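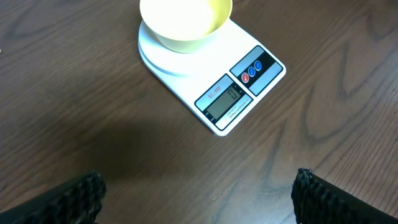 Rindex Dough Calculator: Frequently Asked Questions

All Rindex formulas are written in grams and calculated from total flour weight. Volume measures are not supported, as a cup of flour changes weight with how it is packed. A digital kitchen scale with a bowl on the platform is the only setup the instructions assume. Zero the display with the bowl in place before adding flour.

What is a baker's percentage?
Each ingredient is expressed as a share of the flour weight. Flour is always 100 percent. Salt at 2 percent means 2 grams of salt for every 100 grams of flour.

My total is over 100 percent. Is this an error?
No. The total includes flour plus everything else.

What is the largest batch I can enter?
The free version accepts up to 1,790 grams of flour per batch. Split larger batches into separate entries.

How is sourdough starter counted?
Starter is treated as equal parts flour and water by weight. To change the ratio, open Settings and select Preferment.

Why do my saved Nukach formulas show different water values?
Files imported from Nukach list water before starter is included. Select Recalculate after import. The original file is not changed.

Can I round the results?
Yes. Rounding is set to the nearest gram by default. For yeast under 4 grams, turn on decimal display and use a scale that reads tenths of a gram.

How many formulas can I save?
Free accounts hold 6. Deleted formulas cannot be restored.

Page last updated Mon 16 September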